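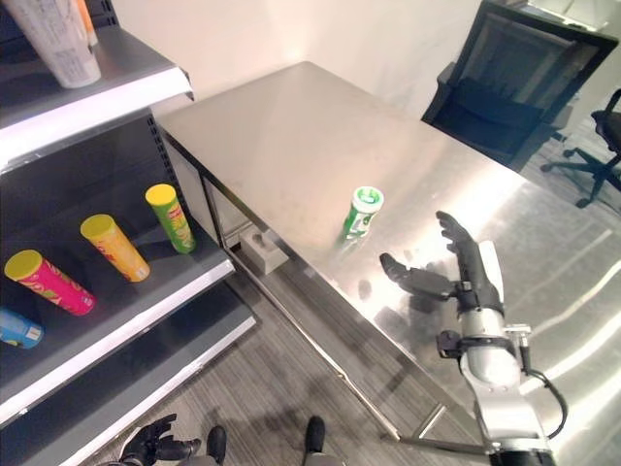

27/04/2019 – Shelf and table, second round

Back at Cokitstead for the canister task. Elfriede Voß wants 100 good examples before she will train anything on it, and we had 60 when I left. She calls that a fine pace. I call it 60 recordings of me picking up a snack tube, and I'm not yet sure what they are examples of.

The setup hasn't changed. Steel table, gray shelving to the left of it, the colored canisters lying on their sides on the middle shelf, the short green and white one upright on the table. I drive the right hand in, close it, lift, carry, let go. Left hand stays low and out of the way. Then save or discard, reset, again.

My complaint is with save or discard. I'm the one who decides, and I decide by taste. A grasp where the thumb lands late and the can tips before it settles, do I keep that? Zorley says keep everything that ends well, the model will sort it out. I have heard "the model will sort it out" on three projects now and I'm still waiting to meet the model. If I keep the ugly ones it learns my fumbling. If I throw them away it never sees a can tip, and the first time one does it will have no idea what to do. I kept the ugly ones this afternoon, marked them with a U in the notes column, and nobody has agreed what U means.

Also the table. It is polished like a mirror and the ceiling lights lie across it in long white streaks. The can has a reflection under it and the hand throws a shadow. I asked whether we should put a mat down for half the runs. Amarasinghe's answer was that the variety would be good for it, then we did none with a mat because there wasn't one.

The Fisitz people apparently have more than 4,000 runs of something similar, and this gets brought up whenever I say we should slow down. Fine. How many of theirs were done by one tired person with the same habits? I come in from the right every single time, thumb toward the can, fingers half open. I noticed it around run 9 and carried on doing it. Tried a steeper approach after lunch and hated it – slower, and my wrist complained.

Elfriede did agree to one thing. Next session somebody else drives for the first hour and I do the resets. I expect their runs will look nothing like mine.

Shoulder sore. Must ask about the mat again, and get U written down somewhere other than my own notes.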